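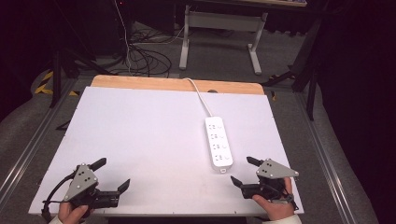 Skusto Lab Wiki, Manipulation Team

Paired-grip demonstration

Paired-grip demonstration (we mostly say "pairing") is a way of teaching a two-armed robot by having a person do the job with a gripper in each hand. I've worked on it since June, so forgive the enthusiasm! The name comes from Ankit Khurana, who wrote our first notes on it.
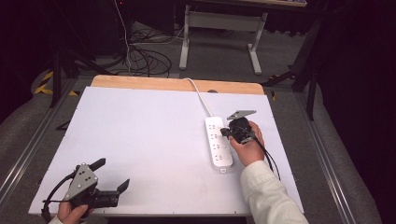

Pairing gets its training data from people, and the learned policy, which we call Pondix, copies the motion of both hands. Plugging things in is my favorite test of it, because a small error in angle ruins everything. With a black plug in the right gripper and a power strip on the board, the left gripper can stay open and out of the way, and Pondix has to learn that waiting is part of the job too (harder than it sounds).

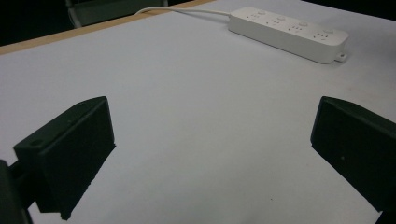 Results

We trained on 79 demonstrations and then gave Pondix 38 tries on the Widgate arms. It got the plug in on 31 of them – I was thrilled! Most of the misses came from tilting the plug too early, and we're still arguing over whether more data or a slower approach would fix that.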